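**Flultside Community Garden Association – Minutes of the Summer General Meeting**

Held Jul 12, 2025, in the packing shed. Quorum is 11 members; 14 were present. The meeting opened at 10:05 a.m. Minutes of the May meeting were taken as read and approved with one correction: under Water, "north standpipe" should read "east standpipe."

**1. Water supply**

Utico replaced the meter on the main line in May. The first reading on the new meter showed 1,863 gallons for the billing period. The previous meter is believed to have been reading low, so the two sets of readings will not be compared in the annual report.

The east standpipe still drips at the union. Tightening has been tried and did not hold. It was agreed to fit a new washer and, if the drip continues, to replace the union. The timer on the drip line for the raised beds is to be set to start at 5:00 a.m. until the end of August. Plot holders who water by hand are asked to do so before 9:00 a.m. or after 6:00 p.m.

**2. Seed library**

The seed library remains open during work sessions. Members may take one packet per crop per season and are asked to return seed from open-pollinated varieties only. Hybrid seed will not be accepted back.

The following handling rules were adopted:

- Returned seed must be dried for two weeks before it is packed.
- Each packet must show crop, variety, plot number and year of harvest.
- Squash and pumpkin seed must be marked "open" or "hand pollinated."
- Onion, leek and parsnip seed is kept for one year only, then composted.

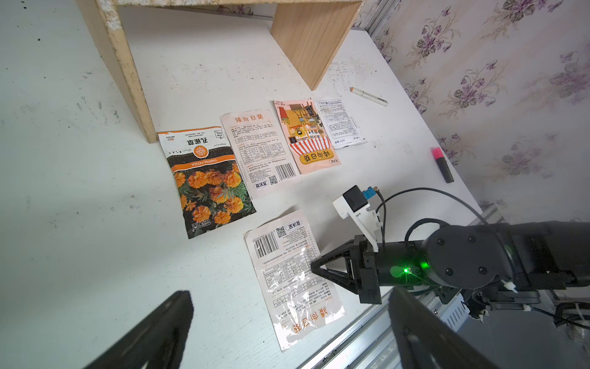

*Seed packets on the table.*

A germination test will be run on older bean and lettuce stock in the fall. The method is ten seeds per lot on a damp paper towel, read at day seven and again at day 14. Lots below 50 percent will be discarded. Lots between 50 and 70 percent will be relabeled "sow thick."

One member asked whether the library could hold potato sets and garlic. The request was declined for potato sets on disease grounds. Garlic was deferred to the next meeting, as storage space has not been worked out.

**3. Soil and compost**

Results for the lower beds came back from the Zakaria soil lab. The pH is 7.4, phosphorus is high and organic matter is adequate. No further manure is to be applied to the lower beds this year. Leaf mold may be used as a mulch. The upper beds were not sampled and should be tested before spring planting.

Bay two of the compost area is full and closed to new material. It is to be turned every ten days. Bay three is open. Bindweed roots and blighted tomato foliage go in the green bin at the gate – this was raised in May and is repeated for the record.

**4. Tools and equipment**

The Vekico chipper was serviced and the blades were reversed. The cost was $273, paid from the equipment line.
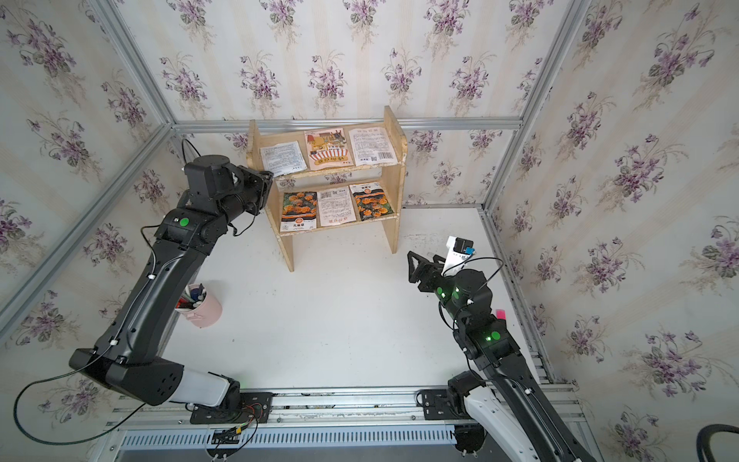

The chipper is limited to branches under two inches, and the sign-out sheet must be completed before use. Eye and ear protection hang on the hook beside it and are to go back there. Two wheelbarrow tires need replacement tubes. Purchase was approved.

**5. Plots and paths**

Two half plots are vacant and will be offered to the waiting list in order. Paths between plots are to be kept 30 inches wide. Several tomato cages along the center path lean into it and should be staked back by the end of the month.

The request to cover the center path in wood chip was approved, subject to cardboard being laid first. A request to allow gravel was not approved.

**6. Questions from members**

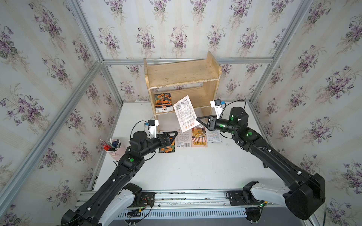 Question raised: Can carrots still be sown for a fall crop?
Reply: Sowing through the end of July is fine if the row is kept moist until the seedlings show. A board or burlap over the row helps, and it should be lifted as soon as the first ones emerge.

A second question concerned netting on brassicas. Fine mesh is permitted. Loose bird netting is not, as snakes have been caught in it.

**7. Items carried forward**

- Garlic storage
- Soil sampling, upper beds
- Union at the east standpipe, if still dripping

The meeting closed at 11:20 a.m. The date of the fall meeting will be posted on the gate board.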